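Progress report - indoor robot practice code, simulation workstream
To: Imelda Fajardo, Trunivbridge
From: Koval test group
Jan 6, 2020

Short version: draft 2 of the practice code is out, the simulation rules are mostly settled, physical trials have not started. Budget is fine. Schedule is not, see the end.

Where we are

Draft 2 went to Ferstead and Skunora before the break. 23 comments back so far, most of them wording. Two were serious and both hit the same clause, the one on how close a mobile base can pass to furniture with people likely to be seated. Skunora wants one fixed clearance for everything. Ferstead wants it tied to speed. We've written it tied to speed with a floor value, so a slow robot still can't brush past a chair. Expect an argument about the floor value, not about the principle.

The glossary finally got cleaned up. "Obstacle", "object" and "fixture" were being used three different ways in the same section. Now an obstacle is anything the robot must not touch, an object is anything it may be asked to touch, a fixture doesn't move during a run. A thing can change class between tasks but not in the middle of one.

Simulation

294 runs logged since the last report, all in rendered rooms, all on the same build. Every run has a scene file, a seed and a task sheet saved with it. That was the biggest complaint about draft 1, that no one could repeat anybody else's result, so it is now a hard requirement and we are following it ourselves.

Rules for scene setup, as they stand:

- Furniture goes in first and gets locked. Small items after.
- Chairs count as obstacles in both positions, tucked under or pulled out. Legs and rails have to be in the collision model, no solid boxes.
- At least one low item on open floor, away from the walls. The round white one near the doorway is ours in the living room scene. Low items are where planners get lazy.
- Thin uprights (lamp poles, table legs) modeled at true width. No padding to make detection easier.
- Doorways stay clear unless the task is about a blocked door.
- Lighting written down for each scene, including any lamp that is on. If the light changes it's a new scene and needs a new name. 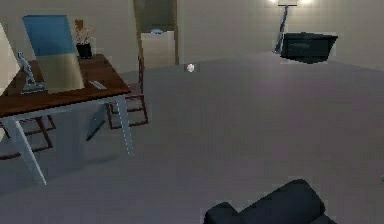

Reporting rules

A lab using the code has to report every run it started, including aborted ones. We got pushback on this. Keeping it. If a lab can drop the bad runs the numbers mean nothing to a buyer.

Contact is reported in 4 levels, from light touch up to contact that moves a fixture. Level two needs better wording, right now two people reading the same log can give differnt answers. Working on it this week.

Manual stops: operator has to write the reason down before the next run starts. One line is enough.

Problems

Physical test room still not signed off. Waiting on the floor marking and the emergency stop check. Without it we can't say how well simulated contact levels match the real ones, and draft 3 really needs that section.

Also lost around 4 days to a version mixup - task sheets updated, scene files not. Fixed by putting both under the same version number. Should of been that way from the start.

Next

Settle the clearance clause with Skunora and Ferstead, one joint call. Finish contact wording. First physical runs as soon as the room clears. Draft 3 was promised for spring, June is more realistic and we'd like your OK to move it.

No change to the money requested. Run logs on the shared drive, same folder as before.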